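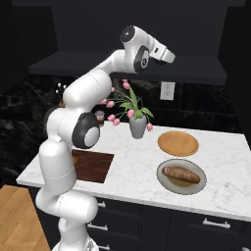 Category: Grant Reporting / Equipment and Facilities

Progress report, second period
Project: Fikdale kitchen assistance program
Prepared by Palesa Fourie, equipment and planning lead

This report covers the work done since the first payment was released. It deals mainly with the equipment plan, what we have learned from simulation that affects the purchase, and the budget lines we would like to change. Staffing and outreach are reported separately.

1. Where we are

The grant agreement asked us to finish the simulated kitchen before placing any order for hardware. The kitchen is built and in daily use. It models the island, the dark cabinets and the floating shelf in the Fikdale test apartment closely enough for reach and clearance checks, and one arm is placed at the island for the trials. The task set is made up of breakfast service: moving bread and pastries between plates, a bowl and the cutting board without disturbing whatever else is on the counter.

We have defined 13 tasks. Each is run 400 times with the objects shifted between runs. All of the runs for the first group of tasks are done, and the rest are queued on the machine at Ilcombe. That machine is shared with another team, and we get it from 6 p.m. until the morning, so the queue moves more slowly than the original plan assumed. We expect to be through it in February.

2. What the simulation has told us about the purchase

Reach. The plan we submitted had the arm fixed to the end of the island. From there it can work over most of the counter, but the far corner by the tall cabinet is a stretch, and the elbow comes close to anything standing in the middle. We now think a floor stand is the better choice. It costs more than a clamp mount and it has to be bolted down, so we will need the building owner's consent in writing. The request has been sent.

Clutter. The early trials used a bare counter, and the results were better than they should have been. We have since dressed the counter the way a tenant would, and we keep it dressed for every run.
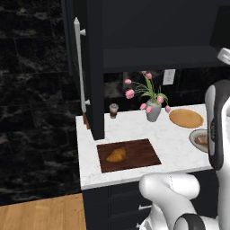

Simulation render: Fikdale project / P. Fourie

Flowers are the hardest item on the counter for planning. The stems and leaves spread well past the vase, and the planner treats the whole bunch as one solid block. This closes off a good part of the space above the counter and forces the arm to go around. A finer model fixes most of that but doubles the planning time. We have kept the coarse model for now and noted the cost. It affects which computer we buy, as explained in section 3.

Gripper. The croissant and the baguette need different handling. The two-finger gripper in the original quote manages both in simulation, but the simulated bread does not crush or flake, and we do not want to rely on that result. We would like to buy one set of soft finger pads with the arm and test them on real bread before committing to a second set.

Shelf and cabinets. The overhead shelf limits how high the wrist can go when the arm works near the backsplash. We had considered the longer arm from Ormont. In this kitchen the extra length gets in the way more than it helps, and we have dropped it from the list.

3. Quotes and budget

We asked two suppliers for quotes, Ormont and Mabuza. Both can supply a suitable arm within the approved line. Mabuza includes the floor stand and on-site setup in its price, and Ormont charges for them separately. Ormont's service contract is cheaper after the first year. Once the stand is counted, Mabuza comes out lower over the grant period, and that is our recommendation.

The changes we are asking for:

– Move the unspent part of the travel line to equipment, to pay for the difference between the clamp mount and the floor stand.

– Replace the desktop computer in the original list with one that has a stronger graphics card. The current machine cannot run the finer planning model at a useful speed.

– Add a small consumables line of $200 a month for bread, dishes and replacement finger pads once real trials start. The original budget had nothing for this.

The total of the grant does not change. A revised table is attached to the cover email, with the old and new figures side by side.

4. Delays and risks

Delivery is the main one. Mabuza quotes 13 weeks from order to delivery, and the clock does not start until the deposit is paid. If the budget changes are approved this month, the arm arrives with enough time to install it and run the first real trials inside the current period. If approval slips, we would ask to carry the installation cost over to the next one.

The second risk is the floor. The apartment has wooden planks and we do not yet know what is under them. The installer wants to look before confirming the stand, and we have set aside a day for the visit. Should the floor turn out to be unsuitable, the fallback is a weighted base. It takes up more room and would mean repeating the reach checks, which is a few days of work.

Power is a smaller matter. There is an outlet on the backsplash, but we do not want a cable running across the counter, so an electrician will price a floor outlet during the same visit.

5. Next period

Finish the remaining simulated runs. Place the order once the changes are approved. Get the owner's consent and the floor inspection done before the deposit is paid – the deposit is not refundable. Write the safety procedure for people working beside the arm, and send it to you with the next report.

Please send questions on the budget table to Palesa Fourie at the Fikdale office.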